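## Flower rules at Hasmont Cemetery, and what changes in March

Every spring the office gets the same calls. A family comes out to a grave, finds the wreath they left in December is gone, and wants to know who took it. Most of the time the answer is that our grounds crew did, during the March cleanup. We've rewritten the rules so they fit on one page, and the new page goes up on both gates at the end of February.

The cemetery has 2,234 marked graves. Of those, 1,168 are in the old section on the hill, where the stones are close together and the mowing is done with a push mower and a string trimmer. Anything loose in the grass up there gets caught sooner or later. Wire stems are the worst. Last summer Walter Espinoza had to stop and cut wire out of the mower deck 18 times, and he replaced the blade twice.

**Fresh flowers** are fine all year, in any section. Please take off the plastic sleeve and the rubber band before you leave them. The crew will pick them up once they have wilted. If you want the vase back, write the family name on the bottom with a paint pen. Marker washes off.

**Artificial flowers** are allowed from November through February anywhere on the grave. From March through October they have to be in a vase that is fixed to the base of the stone, or in one of the green cone holders that push into the ground against it. The office sells the cones for $4 each. They go in easier after a rain. Stems should be cut so the heads sit no more than a foot above the rim - taller than that and the wind off the reservoir pulls them out. We find them along the east fence by the armful.

**Glass** is not allowed at any time. That includes jars, candle holders and the small solar lanterns with glass sides. Plastic lanterns are okay if they sit on the base.

**Planting in the ground** still needs a permit, and the permit is still free. Fadime Özkan handles those at the office in the mornings. Low annuals are almost always approved. Shrubs are not, and neither is mint, which got loose in Section C years ago and is still there.

The cleanup itself starts the first week of March in the old section and moves down toward the Dimitriou gate. It takes about two weeks, depending on mud. Anything you want to keep should be off the grave by the end of February. Wreaths on stands, blankets of greens and grave pillows all get removed and thrown out. Artificial flowers in good shape are set aside in the shed behind the office until the end of April, sorted by section, so if yours are missing, check there first. The shed is unlocked whenever the office is open.

A few people asked what holds up best outdoors. Silk looks nicest for a month and then fades. Plain polyester blooms with a molded plastic stem last longer, and darker colors tend to go gray more slowly on the north side of the hill. Pale blues and pinks do better in shade. A spray of clear UV coating helps some, and it should be done at home and left to dry overnight.
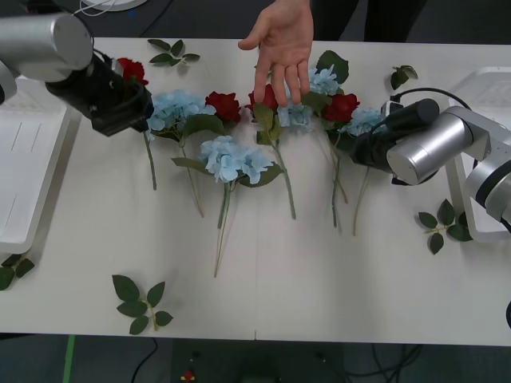

Dilek Polat wrote in to say that the one-foot limit is too short for the deep bronze vases in Section F, where a stem cut that low drops right down inside, and she asked that it be measured from the top of the stone's base or left to common sense. We're leaving the limit as it is for now, but it is measured from the rim of the vase, so the part of the stem down inside doesn't count. A handful of gravel in the bottom of a deep vase will raise the stems a few inches and also keeps the wind from lifting them.

Paper copies of the new page are in the box by the office door. If you'd like one mailed to a relative out of town, leave the address with Fadime.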